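The Trorkness Pocket Guide to Press and Speech Law, second edition
Reviewed by Vlasta Vlček
9 May 2018

I have owned three guides to what you may and may not print, and two of them are holding up a monitor. The Trorkness costs $20, runs to 800 entries, and is at least the right shape for a coat.

Its big idea is the flowchart. You start at "Are you about to publish something?" and follow the arrows through defamation, contempt, privacy and court reporting until you land on a colored box. Green means go ahead, amber means call someone. I landed on amber so often that I began to wonder who Trorkness thinks I have on the phone.

The defamation chapter is the best of the lot. Baldur Kárason, who edited it, writes short sentences and seems to have met a reporter at some point. His 12 pages on honest opinion should be handed to every local paper with a restaurant column.

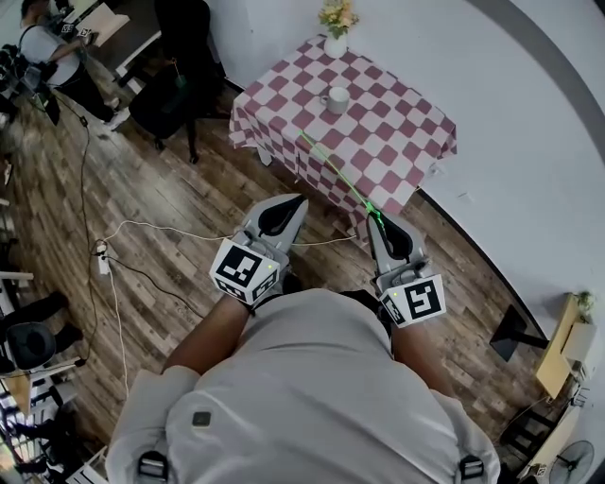
Two grippers, one checkered tablecloth.

Things sag after that. Protest permits get half a page, most of it a cross-reference to a chapter that was cut from this edition. The index lists "injunction" under "gag" and "gag" under "see injunction." I spent a January evening going back and forth between them before I gave up and made soup.

The rival Gruto handbook is drier and heavier, and its binding gave out on me somewhere near Baden, but it does print the full text of the model complaint letters. Trorkness makes you download them, with a code from the inside cover. Mine was under the price sticker.

Buy it for the defamation chapter. Keep the Gruto for the letters, and some tape.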